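Tray service, part two: hard candy

2025-01-12

The first part of this series dealt with cookies, which are easy. A cookie is flat, has two sides, stays where it is put, and can be counted off a plate without any thought. Hard candy has none of these properties, and I have put off writing about it for that reason.

The setting, for anyone who skipped part one. I serve coffee at home on trays, one tray per guest, carried to the guest's seat. Everything a person needs is on the tray when it arrives, and everything leaves on the tray when they are done. The method suits a small living room with no coffee table. It also means that all of the work takes place at the kitchen end, on one surface, before anyone sits down.

The surface matters more than I expected. I used to set trays on the counter next to the stove, which was the wrong height and always had something else on it. I now use a wooden table that does nothing else during setup. Wood is forgiving of ceramic. A plate set down a little hard on wood makes a dull sound and survives; the same plate on stone may not. The finish on mine is oil, renewed every February, and I wipe up sugar as soon as I see it. Sugar left under a tin overnight will pull moisture and leave a ring that no amount of oil hides.

Next, the tray. Black shows crumbs and powdered sugar, which I count as a feature, as I would prefer to see them before the guest does. A rectangular tray gives four corners, and corners are where tall things go. The mug takes a back corner. The plate takes most of what is left, and the utensils fit in around it. If a plate is so large that a fork has to go partly beneath the rim, the plate is too large or the tray is too small. I own one combination with this fault and continue to use it because I like the glaze.

Loose cups stay on the table until the number of guests is settled. Moving a cup from table to tray takes a second. Moving it back, after the tray has been arranged around it, means rearranging the tray.

The tin stands in the middle of the table, open, where it can be reached from either side. This is the main thing I have to say about layout. With the tin at one end, every candy travels over the mugs and the plates on its way to the far tray, and eventually one is dropped into a cup. With the tin central, each tray is served by the shortest path and nothing passes over anything else.
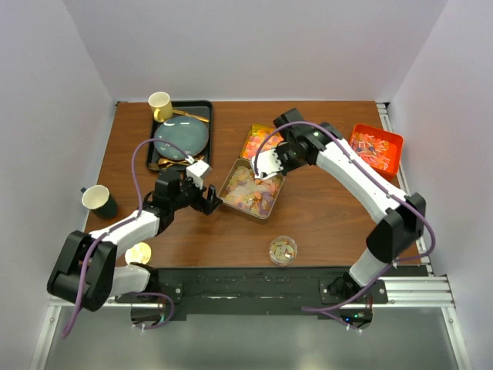 Eero Eskola wrote in after part one to object to the whole idea of the tin. In his view an open tin belongs in front of the guests, and portioning candy in the kitchen takes away the only part of it that people enjoy, namely picking. He adds that a guest who wants the green one should be allowed to dig for the green one. He puts the tin on the floor between the chairs, apparently, and has had no complaints.

I accept the point about picking. I do not accept the floor. A compromise I have tried is to portion the first serving onto the plates and bring the tin through afterward, lid off, with a small pair of tongs. People picked. They also ignored the tongs, but by then it was their own candy.

On the tins themselves. A good candy tin is wide relative to its depth, so that the bottom layer can be reached without going in past the knuckles. The lid should come off straight, with no thread. Threads collect sugar and seize. I have three in rotation. The Rurnard is the best made and has a rolled rim that does not catch on fingers. The Ovden is deeper than I would like and is used for storage. The third came from a thrift store with no name on it and a dent in the base, which makes it rock on a flat table. I fixed that with a folded square of felt.

Candies stick to each other in proportion to humidity and neglect. In a heated house in winter the problem is minor. In summer the contents of an open tin will set into one piece within a couple of days. What works for me:

Wrapped candies go straight into the tin and need no further attention.

Unwrapped candies get a light dusting of powdered sugar and a shake with the lid on. Too much dusting looks like mold from across a room.

Anything with a soft center is kept apart from anything without. The soft ones leak under load, and the load in a full tin is greater than one would think.

A tin is never topped up. It is emptied, wiped, dried completely and refilled, with the older stock on top.

For picking up, I have tried fingers, a teaspoon, sugar tongs and a small scoop. Fingers are the fastest and the least acceptable to guests. The teaspoon pushes round candies away from itself and brings up flat ones two at a time. The scoop is quick but cannot be made to deliver a given number. Sugar tongs with flat ends are the best of these – slow, but they lift one candy and leave its neighbors alone. The claw type, with small points, scratches the coating and chips the corners off anything square. Press straight down, close, lift. Coming in at an angle rolls the candy up the wall of the tin and occasionally out of it.

As for weight, a loaded tray with one full mug, plate, utensils and candy came to 703 grams on my kitchen scale when I used the light plate. That is comfortable in two hands and possible in one, if the mug is on the side nearest the body. With the heavy plate I use two hands and do not try to open a door.

Two corrections to part one. The napkin goes under the utensils, as several people said, and I have changed the text. The trivet I called a Triltel is a Jin. They are the same diameter and I had them in the same drawer.

Part three will be about sugar cubes, if I can find a bowl with a lid that fits.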